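Loading Plates in the Dishwasher
Domirholm Residence Services: Kitchen Guide 6

Residents of Domirholm are asked to follow these steps when using the shared kitchens. The guide covers flat plates only. Bowls and glassware are treated in Guide 15.

Before loading

Scrape leftover food into the bin. Hold each plate upright in the sink by its rim and rinse both faces under warm water. Detergent is not needed at this stage.

Pull the dishwasher door down fully and slide out the lower rack. Check that the spray arm turns freely.

Loading

Stand each plate on its edge between the tines. Plates must not touch one another. Begin at the back of the rack and work forward, with the eating surface turned toward the center. 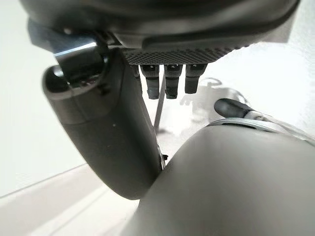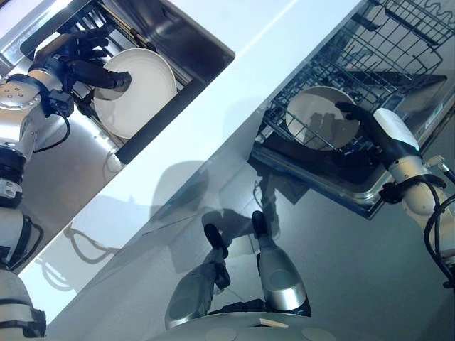

Second picture: one plate in the sink, one already in the rack.

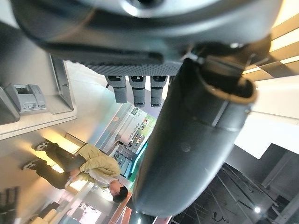
Can plates with a metallic trim go in the dishwasher?
Plates with gold or silver trim should be washed by hand, as the trim wears away with repeated machine cycles.

Starting the cycle

Push the rack in until it stops. Place one Weletti tablet in the dispenser and close the lid. Select the Normal program for a full load or the Short program for lightly soiled plates. After the cycle ends, leave the door ajar for 15 minutes before unloading.

Report faults to the Domirholm service desk, extension 427.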